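How to Get Your Deposit Back When You Move Out

Moving out is mostly cleaning things you never noticed while you lived there. I have left six apartments and gotten the full deposit back from four of them, which makes me an expert by the standards of my family.

Before you start

Find your lease. Read the page about the condition of the unit. My last one, at Hendon Court, wanted the place returned "as received," and the check-in sheet had 19 lines on it, including one for the doorstop. If you have no check-in sheet, email the office and ask for theirs. Mine took until Tuesday to find it, then sent me the one for the unit downstairs.

Step 1: Work from the top down

Ceiling fans, tops of cabinets, door frames, then everything below. Dust falls. I once mopped first and spent the evening mopping again. Use a damp cloth and rinse it more often than you'd like.

Anything that moves air gets its own pass. Vents, range hood, bathroom fan, and any purifier with a perforated panel, where dust settles into the little holes and waits for the inspection. Unplug it and go over the outside with a cloth.
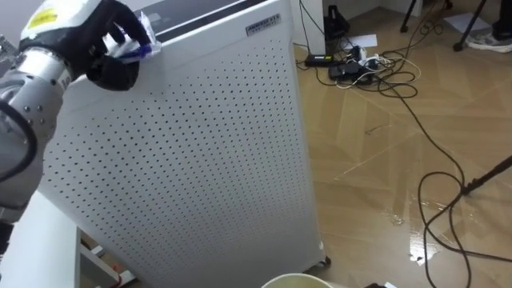 Step 2: Deal with the walls

Fill nail holes with spackle, let it dry, sand it lightly. Don't paint over it unless you have the exact paint. "White" is a family of several hundred colors that hate each other. Gülizar Özkan, who had the place across the hall from me, touched up one scuff and ended up painting the whole room at eleven at night.

For marks, try plain water first, then a drop of dish soap. Test the foam erasers behind a door, as they can leave a shiny patch that looks worse than the mark did.

Step 3: Empty the rooms in order

Bedroom, living room, kitchen, bath. Close each door when you're done and stop putting things in there. Small objects will keep turning up on flat surfaces anyway. Give yourself one box for them and don't sort it until you're in the new place.

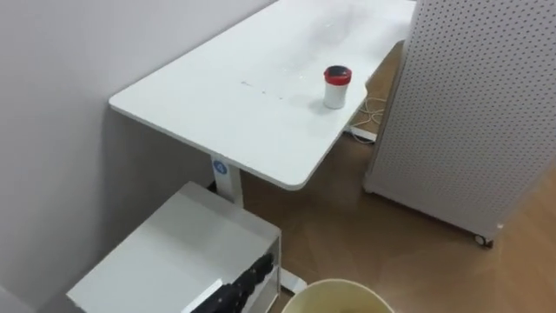 The kitchen takes twice as long as you planned. Pull out the oven drawer. Wipe the fridge seals with a toothbrush and leave the door propped open if the power is going off.

Step 4: Walk through with the manager

Ask for this in writing and do it in daylight. Živko Stojanović, my manager at Hendon, got through the whole unit in 15 minutes, nine of them spent on the oven. Take the checklist with you and get it signed before you give up the keys.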